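The gripper that gave up on a bun

I'll admit I went to Cendmont expecting to be bored. Two grippers, one afternoon, a lot of standing about with a cup of tea. I stayed until well after dark and missed my train!

The team at Plomance wanted to know which hand to fit to their kitchen arms: the Hepburn, which is the sturdy one everybody already owns, or the newer Imov, which costs 328 pounds more and is meant to be kinder to soft things. They'd set 2,000 grams as the heaviest lift, and both managed that without any fuss. So far, so dull.

Then came the food. Anything squashy is a pig of a job for two stiff fingers, and I'd never thought about how little I think when I pick up a bread roll. The Hepburn got 5 tries at a soft bun on its factory settings and left a dent every single time. With the closing force turned right down it did much better, though it was painfully slow (I timed one pick against my own tea-drinking and the tea won). The Imov needed 6 goes before the engineers were happy with its grip, and after that I could hardly fault it.

What surprised me was how much the pot mattered. On a bare table either hand can come in from the side. With a rim in the way it has to go straight down, and there's very little room for the fingers to open.

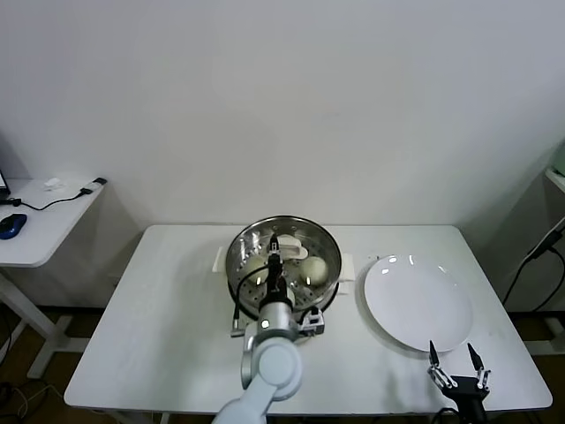 Into the steamer: a black parallel gripper reaches down between two buns.

My own favourite? The Imov, by a whisker, though I'd want a longer cable on it and a less fiddly settings menu. Plomance are keeping both until January and trying dumplings next. I've asked to come back for those, and I've looked up the later train.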